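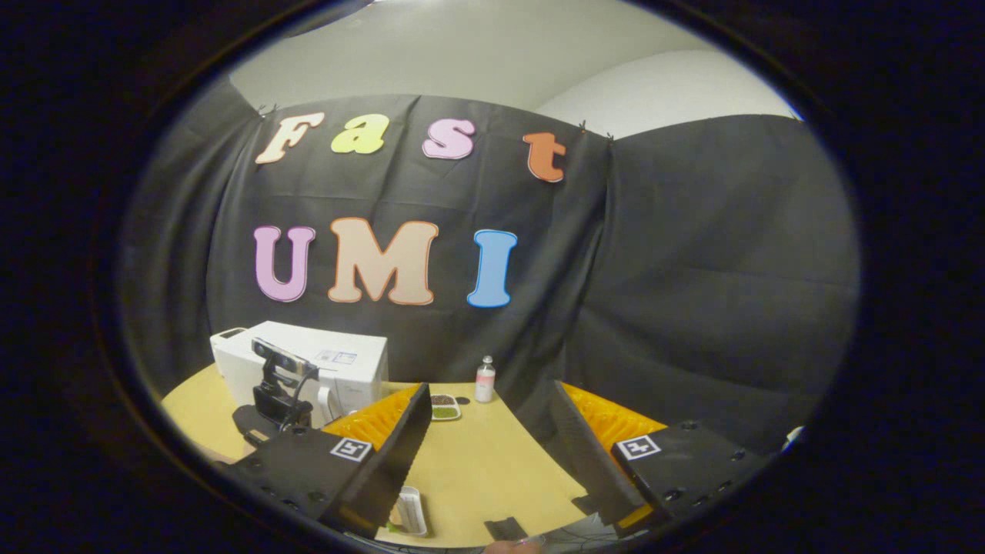

How would you teach somebody to tie a shoelace? You probably wouldn't write them a letter. You'd say "watch me", and then you'd do it slowly, and then you'd hold their fingers and do it again. Robots can be taught in much the same way! One very good way to show a robot a job is to pick up a gripper, hold it in your own hand and do the job yourself while a camera watches from just behind the fingers. The two black fingers stick out in front in a big V, each with a ribbed orange-yellow pad along its outer side, and past them you can see the table with its little bottle, its tray and its white container. A robot learning this way gets to see the table from the gripper's side of things.

So why bother with all this? Why not just tell the robot what to do?

Try it and you'll see. Ask a friend to be your robot and give them orders for picking up a small bottle. "Move your hand forward." How far? "Until you get to the bottle." Which bit of the bottle? "The middle." Now squeeze. How hard? Too soft and it slips through, too hard and a squashy bottle goes flat. You'll be there for ages, and if somebody slides the bottle a hand's width to the left, half of your orders are wrong and you have to start again.

People who build robots did it like this for a long time, and in lots of factories they still do. It works well when everything is always in exactly the same place. Kitchens and bedrooms are never like that (have a look at yours).

Showing instead of telling

When you show a robot a job, you do the job and the computer keeps a record. Each go is called a demonstration, or a demo for short. Saved in each demo is what the camera saw, where the gripper was, which way it was tilted, and how far open the fingers were, over and over again, many times a second.

There's more than one way to give a demo.

You can hold the robot's own arm and push it along, a bit like helping a toddler with a spoon. Some arms are built so that they go floppy and let you do this.

You can also drive the robot from somewhere else. Perhaps you have a joystick, or perhaps you have a second arm in front of you, and whatever you do with yours, the robot copies with its own. The grown-up word for this is teleoperation. "Tele" means "far off", the same as in telephone and television. It takes practice! Kirsty Matheson, who teaches robots to tidy up at the Firkbridge workshop, told me that her first go at driving an arm felt like trying to butter toast while wearing oven gloves.

And then there's my favourite, the hand-held gripper. You don't need a whole robot arm for this one. You just carry the gripper to the table and get on with it. Your own arm does the moving, and you've had years of practice with that. Later on, a gripper with the same sort of fingers can be fixed to the end of a real robot arm, and what the camera sees there will look very like what it saw in your demos.

What are the black and white squares?

If you look down near the bottom of each finger you'll find a small square with a black and white pattern on it. It's called a marker. A computer is surprisingly bad at finding a black finger in front of a black cloth, but it is brilliant at spotting a marker. One square moves with the left finger and the other moves with the right, so by checking how far apart they are, the computer can work out whether the gripper is wide open, nearly shut or somewhere in the middle.

How many goes does it take?

Lots! Kirsty's team wanted a robot that could put a lid on a pot. They started with 400 demos and the robot was hopeless at it. It would get the lid nearly there and then hover, as if it had forgotten what it came in for. They kept going until they had 1555, and they gave it a new name too, Galbraith, after the street the workshop is in. By then it could manage the lid most of the time, although it still didn't like shiny ones.

You might think all those demos should be exactly alike. They shouldn't! If the pot is always in the same spot, the robot only learns about that spot. So the team moved the pot, turned the lid round, swapped the big pot for a small one and changed the lamp. They even put in some demos where things went a bit wrong and the person had to fix it, so that the robot would know what to do when it got in a muddle of its own.

After that comes the learning. The computer goes through all the demos and looks for patterns: when the picture is like this, the hand usually moves like that. It doesn't know what a pot is for. It has never been hungry. It is just getting better and better at guessing the next small movement.

Have a go yourself

You need 3 people, a pair of kitchen tongs, a scarf for a blindfold, and a plastic cup.

One person is the robot. They wear the blindfold and hold the tongs.

One person is the teacher. First, try using words only. Can you get the robot to pick up the cup and turn it over?

The last person keeps the time and moves the cup to a new place between goes.

Now try it again, but this time the teacher gently holds the robot's wrist and guides it. Have 6 goes each way and write down your times. Which was quicker? What happened when the cup moved? Swap places so that everybody gets to be the robot.

Gillespie Rennie's class at Prastbridge tried this and found that words got much quicker once they had agreed what "a bit" meant. If your class finds out something different, write and tell us!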